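4.2 How wiki editors write about copied characters

We turn now to the part of the corpus that gave us the most trouble and, I think it is fair to say, the most pleasure. Fan-run wikis for team-hero shows are full of characters who are copies of other characters: clones, robot doubles, mirror selves, younger versions brought forward in time. Of the 1400 character pages we collected from the Brester archive, 254 describe a copy of some kind, and these pages behave quite differently from their neighbors. They are shorter at first, they grow in sudden bursts, and their opening sentences are rewritten far more often than anything else on the page.

The reason for all that rewriting seems to be a quarrel over where a copy's story begins. Grigaitė, who coded the talk pages, found editors dividing into those who open with the original ("Uradik is a double of the pilot Drilent") and those who open with the copy's own place in the team. Neither side is being careless. An editor who starts with the original is thinking of a newcomer who has perhaps seen only the first season and needs a handhold, while an editor who starts with the copy is usually someone who has grown fond of her and doesn't care to see her introduced as a spare part. We have a good deal of sympathy for both.
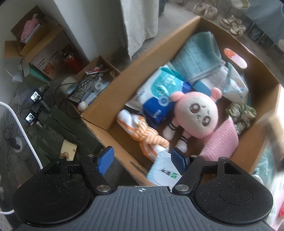 Figure 3. Plush character doll among other soft items in an open cardboard box.

Uradik's page is a helpful one to stay with for a while, as it has been through nearly every stage we describe. It began as two lines at the bottom of Drilent's page, under a heading for minor villains, and it stayed there through a whole season in which she did very little besides glare. Then came the harbor episode, where she lets the younger heroes go — a short moment, and a wordless one — and by the following September she had a page to herself, with sections on her powers, her temper and her friendships. The temper section was the longest of the three. In our interviews Muireann Brennan, who had edited the page from its early days, put the change down to that one episode. "Before that you'd describe what she was built to do," she told us. "After it you had to say what she was like."

Being built for a purpose comes up again and again in these pages, and the wording deserves some patience. Solberg counted 440 sentences in which a copy is said to have been made, built, grown or sent, and in most of them the maker is the grammatical subject. As a page matures, the maker slides toward the back of the sentence and is sometimes dropped altogether. We don't want to make too much of grammar, but the drift is steady enough across shows that we feel safe in calling it a pattern.

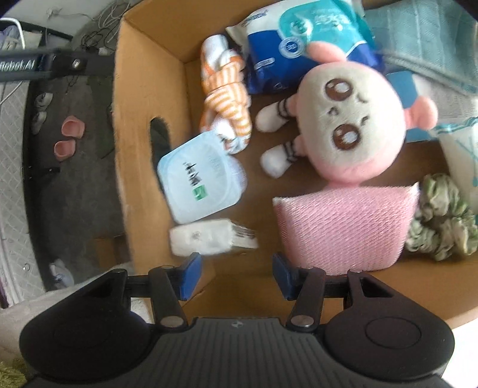 Appearance sections are where editors are most at ease, and where the talk pages are quietest. Ní Mhurchú's style guide, which several of the wikis have adopted wholesale, asks for hair, face, clothing and distinguishing marks in that order, and editors follow it cheerfully even when the character hardly fits. The guide is firm that a mark whose meaning is unsettled should be described without being explained, and a plush face shows how sensible that is: the small brown stitches around the doll's big eyes could be read as a blush or as tears, and an editor who picks one has already said something about the character's mood. Copies raise this problem constantly, given that a single altered mark is often all that separates them from the original on screen.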